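Do I have to report a positive test to the county myself?
Posted by Modupe Onuoha, Dec 24, 2020

I tested positive at the drive-through site in Sadton. The lab texted me the result but said nothing about the health department. Am I supposed to call them, or does the lab do that? My husband tested negative and is sleeping in another room. His employer in Nurndale wants something in writing.

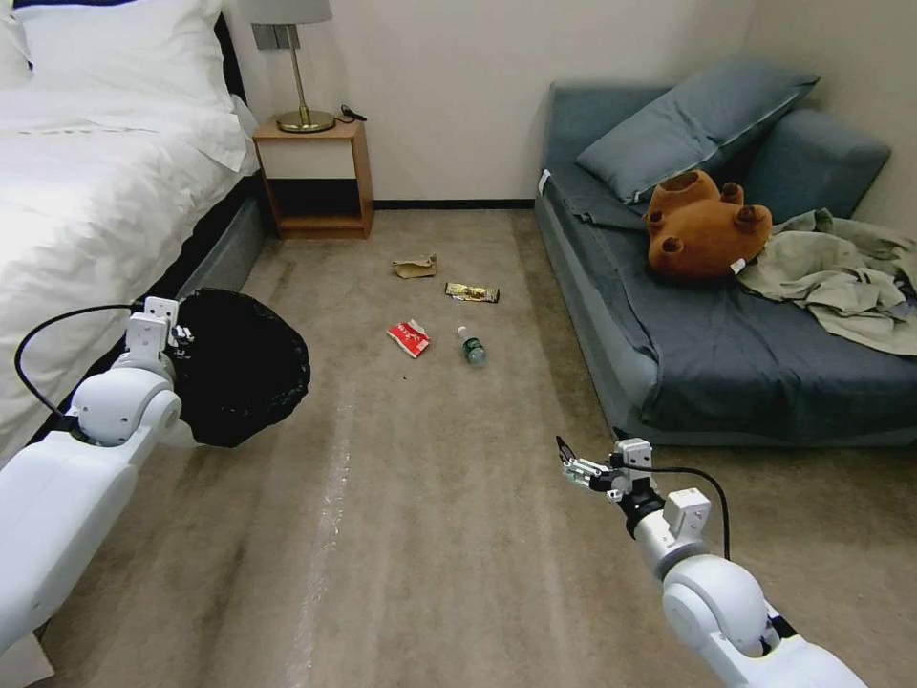
Subira Urio
The lab reports it. They have to send positives to the state, and the state passes them to your county. Mine took 5 days to reach anyone, so you may get a call from a contact tracer after you feel better. Pick up if it's a number you don't know.

For the employer letter, call the county office and ask for a quarantine notice. They emailed ours — it was one page with his name and the dates.

stodthorpe_mike
Home tests are different, nobody reports those unless you do. Also the county line closes at 4.

Modupe Onuoha
Thanks. Mine was the lab kind. I'll call about the letter.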